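Print this page | E-mail this page

Nullonwood Clothing Exchange – Frequently Asked Questions

What can I donate?
Clean adult and children's clothing in any size. We also take coats, scarves and school uniforms. Please check the pockets and do up the zips before you bag anything.

What don't you accept?
Underwear, swimwear, pillows, and anything mouldy or badly torn. Worn-out cotton can go to the rag bin at our Pritance depot.

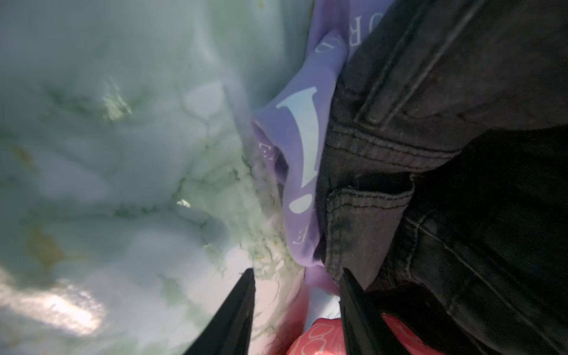 How many items can I bring at once?
The limit is 100 items per visit. For larger loads, such as an estate clearance, e-mail us first and we'll book a drop-off time.

How do credits work?
Each accepted item earns one credit, and most items on the racks cost one. Winter coats cost three. Credits stay on your card until the end of the following February.

Can I swap without donating?
Yes. A day pass is $5 and covers up to three items.

What happens to clothing that isn't taken?
After five weeks on the racks it is marked down to half a credit. We keep colours together when we sort – it makes the racks easier to browse – and anything with a missing button goes to the mending table.

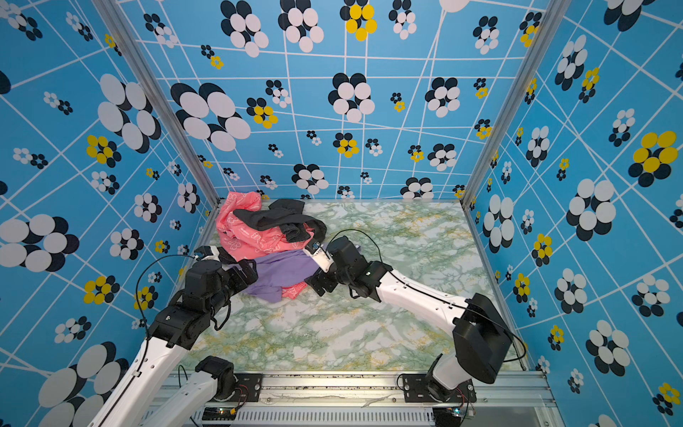 Mended pieces go back out at the full credit price. The rest is baled and sent to Hinine for fibre recycling once we have 500 kg.

Is there parking?
There is free parking behind the building, off Noh Lane. Please keep the loading bay clear before 10 a.m.

Contact us | © Nullonwood Clothing Exchange | Back to top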